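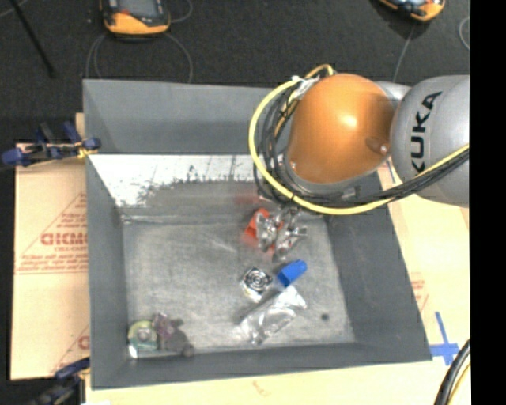
The KUKA arm over the grey bin at the sorting bench, Zendonska returns hall.

I got to the Zendonska open day at ten past nine, already too late for the pastries but in plenty of time for the robots, and I have been boring my family about it ever since. If you get the chance to go next time, go! You need closed shoes and they will lend you a vest.

The returns hall is where everything people send back ends up: toys, kitchen bits, small stuff in crinkly plastic, all mixed together. Until last December every piece of it was picked out by hand. Brisa Tovar, who runs the day shift, walked our group of 30 through the old way first, and she had us try it. Ten minutes bending over a deep bin and my back was complaining (Brisa did it for six years).

Now there's an arm reaching in, with jointed metal fingers on the end, and I could have stood there all morning. It doesn't get the same thing twice. A soft crumpled thing, then a hard block, then something in a clear bag that folds up on itself. The bags are the worst, according to Ravindra Shakya, who looks after the picking software, which they call Remby. The day before our visit the arms had handled 1,641 items and called for help more than 70 times, mostly over clear plastic.

"Called for help" is the part I found most interesting. When Remby isn't sure, a light goes on at a desk and a person chooses where the fingers should go. Colm Conneely does this for half of each shift and spends the other half checking and repacking. He used to be a picker and he told us he was dead against the whole thing at first. He still misses the talk along the old line, as the desks are quieter and farther apart. His shoulder is a lot better, though.

We asked about jobs, of course. Nobody on the picking crew was let go, Brisa said, but two people who left in the spring were not replaced, and she didn't dress that up. Pay for the desk work went up a grade after Éabha Keogh took it to management on behalf of the crew. Training was two weeks, which Éabha thinks should have been four.

Lunch was soup and very good brown bread. In the afternoon we saw the packing side, still done entirely by hand, and the Mac Giolla conveyor, which is loud. Bring earplugs if that bothers you. Parking is behind the building, and the bus stops right at the gate.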